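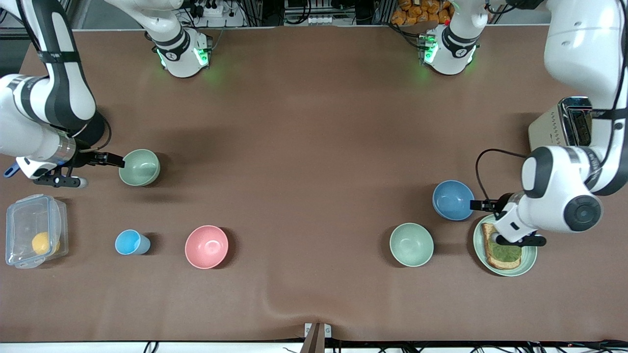
Page last changed: Saturday, July 16, 2022

Saddle pad pressure work, Wodley saddle, continued.

Put the Statano mat back under the saddle this morning and ran Isah at walk and sitting trot, both reins, same rider as before (Chin-lung Hsu, 63 kg with boots). Girth on the same hole as last time. Zeroed the mat before girthing up, which I forgot on the first run, so ignore run 1.

Peak at walk is behind the left stirrup bar again. Right side is lower and more even. With the thin felt pad the left peak came down a little at walk and hardly at all in trot. The gel pad moved it back toward the cantle. Don't like that, and Isah hollowed on the right rein with it on. Took it off after one lap.

Two cells on the mat are dead, both near the front edge. They read zero with a hand pressed on them. Masked them out in the file. If a third goes we send the mat back.

Clollus was meant to go next but he had pulled a shoe in the field. Farrier is coming, so he moves to August. Weight tape on him says roughly 232 inches the wrong column, will redo it with the centimeter side.

To do:
Check flocking on the left panel, feels lumpy about a hand's width back from the bar.
Repeat trot with Chin-lung's stirrups measured off the saddle. I think the left is a hole longer.
30 seconds per run is too short in trot. Go longer.
Charge the logger overnight.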